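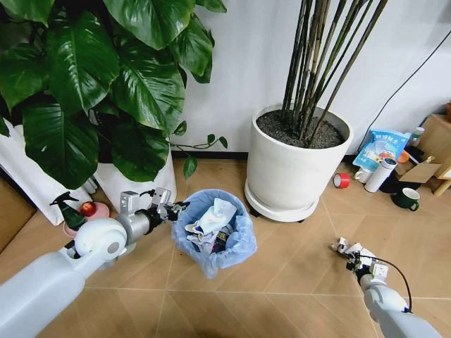
휴지통 비우기 작업을 "자동화 완료"로 분류해 달라는 요청에 동의할 수 없어서 티켓을 다시 엽니다. 앞선 13번 티켓은 Graltero 쪽에서 '정상 동작'으로 닫았는데, 우리가 물어본 건 로봇이 동작하느냐가 아니었습니다. 이 작업을 넘기고 나서 사무실 사람들 일이 줄었느냐를 물었습니다. 왼팔 그리퍼가 파란 비닐을 씌운 통의 테두리 위에 와 있고 바로 뒤에 분무기와 화분이 붙어 있는 저런 배치에서, 사람이면 발로 통을 슥 당겨 놓고 봉투를 묶습니다. 지금은 누군가 먼저 가서 주변을 봐 주고, 팔이 들어가는 동안 옆에서 기다립니다. 이걸 완료라고 부르려면 기다리는 사람의 시간을 어디에 적을지부터 정해야 합니다.

티켓 14 / 분류: 운영, 작업 이관 / 상태: 재개
제품: Viklund 양팔 작업 모듈
현장: Plornari 사무동, 화분 있는 벽 쪽
접수: Plornari 총무 운영 담당
최종 업데이트: 11월 3일

증상

1. 작업 시작 전에 사람이 통 주변을 확인해야 함. 도입 설명회에서는 "현장 정리 불필요"라고 들었음.
2. 통을 잡는 위치가 매번 다름. 테두리를 바로 잡을 때도 있고, 접혀 내려온 비닐만 집을 때도 있음. 비닐만 집으면 통은 그대로 있고 봉투가 반쯤 딸려 올라옴.
3. 작업 화면에는 두 경우 모두 "파지 성공"으로 표시됨.
4. 실패 알림이 총무 담당 2명의 전화로만 감. 둘 다 회의 중이면 로봇은 그 자리에서 멈춰 있음.

4월에 도입하면서 설정한 값은 바꾼 적이 없습니다. 펌웨어는 Graltero가 원격으로 올렸다고 하고, 우리 쪽에서는 버전을 확인할 화면이 없습니다.

시도한 것

재부팅. 변화 없음.

작업 영역 재등록. 안내서대로 바닥 기준점부터 다시 잡았습니다. 안내서에는 금방 끝난다고 되어 있는데 40분 걸렸고, 중간에 한 번은 처음으로 돌아갔습니다. 그 뒤로 비닐만 집는 일이 줄어든 것 같기는 합니다. 같은 날 봉투도 새로 끼웠기 때문에 재등록 덕인지 봉투 덕인지는 모르겠습니다. 이걸 개선 사례로 올리지는 말아 주세요.

봉투를 팽팽하게 끼우기. 접힌 부분을 테두리 밑으로 꽉 말아 넣고 고무줄로 묶었더니 그리퍼가 잡기는 잘 잡습니다. 대신 봉투를 갈 때마다 사람이 고무줄을 빼고 다시 묶어야 합니다. 예전에는 없던 일입니다. 통을 비우는 일을 덜어 준다고 들여왔는데 통을 싸는 일이 생겼습니다.

오른팔 사용. 지원 답변에 "양팔 모드에서는 오른팔이 통을 보조한다"고 되어 있어 켜 보았습니다. 오른팔이 움직이기는 합니다. 무엇을 보조했는지는 로그에 안 남습니다.

Graltero 지원팀 답변 (원문 그대로 붙임)

"문의 주셔서 감사합니다. 첨부하신 로그를 확인한 결과 파지 동작은 모두 정상 범위입니다. 통 주변에 사물이 많을 경우 접근 경로가 길어질 수 있으니 주변을 비워 두시기를 권장드립니다. 또한 Viklund 모듈은 학습을 통해 현장에 점차 적응하므로 충분한 운영 기간을 두고 평가해 주시기 바랍니다."

답변에 대한 의견

주변을 비우라는 권장은 이해합니다. 그런데 사무실에는 물건이 있습니다. 머그잔도 있고 보온병도 있고 과자 봉지도 있습니다. 사람들이 거기서 일하니까요. 로봇 한 대를 위해 벽 쪽을 비워 두라는 공지를 내면, 그 공지를 쓰고 돌리고 지켜지는지 보는 일은 또 총무가 합니다. 제안서의 절감 항목에 그런 줄은 없었습니다.

"점차 적응"도 마찬가지입니다. 언제까지 얼마나 나아지면 적응한 것인지 기준을 달라고 두 번 요청했고, 두 번 다 소개 자료를 받았습니다. 기준 없이 기다리라는 말은 평가를 하지 말라는 말로 들립니다.

오해가 없도록 적어 둡니다. 로봇을 빼자는 요청은 아닙니다. 통을 드는 것 자체는 봐 줄 만합니다.
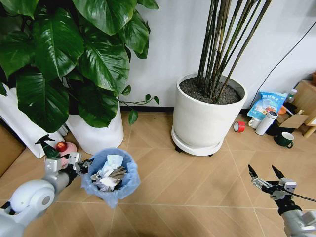
그림 2. 왼쪽 그리퍼로 통 테두리를 잡은 상태. 오른쪽 그리퍼는 벌어져 있고 잡은 것 없음.

이 정도로 테두리를 제대로 물어 주면 저도 할 말이 적습니다. 다만 통이 바닥에서 떴다고 일이 끝난 건 아니고, 안에 휴지가 저만큼 찬 통을 기울인 채로 들면 옆에 있는 사람은 눈을 못 뗍니다. 쏟은 적이 있느냐고 물으신다면 우리 층에서는 아직 없습니다. 쏟을까 봐 쳐다보는 시간은 그래도 듭니다. 지원팀 화면에서는 이 시간이 0으로 나옵니다.

사람 쪽에서 바뀐 것

청소 업체 계약에서 낮 시간 휴지통 수거가 빠졌습니다. 도입 조건이었습니다. 오전에 오시던 분은 다른 건물로 배정되셨고, 그분이 오가며 같이 해 주시던 일, 예를 들면 화분에 물 주기나 복사실 상자 접기는 계약서에 없던 일이라 이관 목록에도 없습니다. 지금은 눈에 띈 사람이 합니다. 대체로 같은 사람 눈에 띕니다.

총무 담당의 업무 기술서에는 "로봇 운영 지원"이 한 줄 들어갔습니다. 빠진 줄은 없습니다. 교육은 영상 한 편이었고, 비상 정지 단추 위치는 영상이 아니라 로봇을 설치하러 오신 기사님이 따로 알려 주셨습니다. 새로 온 직원은 그걸 모릅니다. 문서로 주시면 붙여 두겠습니다.

직원들 반응은 갈립니다. 신기해하는 분도 있고, 로봇이 움직이는 동안에는 그쪽으로 안 가는 분도 있습니다. 휴지통이 찼을 때 예전에는 그냥 말로 했는데 이제는 Stundell 앱에 요청을 넣어야 해서, 책상 밑에 자기 봉투를 따로 두는 분들이 생겼습니다. 그 봉투는 로봇 작업 대상이 아닙니다. 퇴근할 때 각자 들고 나갑니다. 수거 요청 건수가 줄어든 것을 두고 월간 보고서에는 "쓰레기 발생 감소 효과"라고 적혀 있던데, 그 문장은 삭제를 요청합니다.

요청 사항

- "파지 성공" 표시를 통을 잡은 경우와 비닐만 잡은 경우로 나눌 것. 안 되면 안 된다고 답변할 것.
- 사람이 개입한 시간을 로그에 남길 수 있게 할 것. 수동 입력이라도 괜찮음.
- 알림 수신자를 우리가 직접 추가할 수 있게 할 것.
- 비상 정지 안내문 한 장. 한국어로.
- 적응 기간의 종료 기준. 소개 자료 말고 숫자로.

추가 메모

Graltero에서 전화가 왔습니다. 첫 번째 항목은 "개발팀에 전달", 알림 수신자는 상위 요금제 기능이라고 합니다. 지금 요금제에서는 Stundell 쪽에서 메일을 받아 다시 뿌리는 방법이 있다는데, 그 설정은 우리가 해야 합니다. 일단 해 보고 되면 여기에 적겠습니다.

Stundell 메일 전달 설정함. 시험 알림은 도착했습니다. 실제 정지 알림은 아직 받아 보지 못해 확인 전입니다. 담당자 부재 시 대신 가 볼 사람은 정하지 못했습니다. 자원하신 분이 없고, 이걸 누구 업무로 볼지 팀장 회의에서 결론이 안 났습니다.

고무줄 방식은 당분간 유지합니다. 고무줄은 비품함 두 번째 칸에 있습니다.

안내문과 종료 기준을 받을 때까지 이 티켓은 닫지 말아 주세요. 자동 종료 처리되면 같은 내용으로 다시 올리겠습니다.

이 사이트는 로그인 유지와 이용 통계를 위해 쿠키를 사용합니다. 계속 이용하시면 쿠키 사용에 동의하는 것으로 간주합니다. [동의] [설정]

문의: Plornari 사내 지원 창구 | © Plornari | 맨 위로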